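**Clidgate open day, October 30, 2026: the Nakel two-arm cell**

I went to see the Nakel because we're thinking about buying one for bin sorting. Liam Keogh ran the demonstration and Huguette Hamel answered questions from the back. I stayed for roughly 25 minutes and got to talk to both of them afterward.

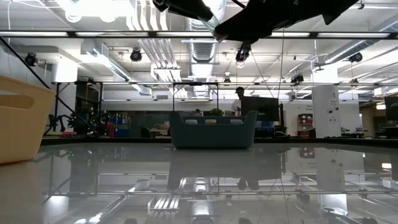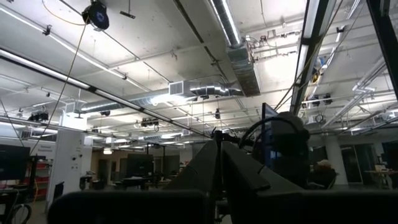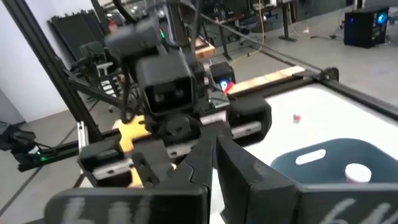

The demo job was plain picking: small parts out of one bin and into another. It ran at a steady pace, slower than a person, and Liam didn't pretend otherwise. He stopped it twice to change the order of the bins and had it going again in under 2 minutes both times. I liked that more than the picking itself.

What I didn't like was the setup. Huguette said to plan on a full day for camera calibration, and to redo it if the frame gets bumped. Ours would get bumped. The control screen is also too busy — I lost track of which arm was selected, and so did the man next to me.

Noise was fine. We could talk at normal volume the whole time.

Compared with the Madigan we tried in July, the Nakel is easier to reprogram and harder to install. Service is a 60-mile drive from us, out of Prornside, and there's no weekend cover.

I'd give it four out of five for a shop with a quiet corner to put it in. For ours, three. Cormac Hennessy is going to ask them about a short rental before we decide.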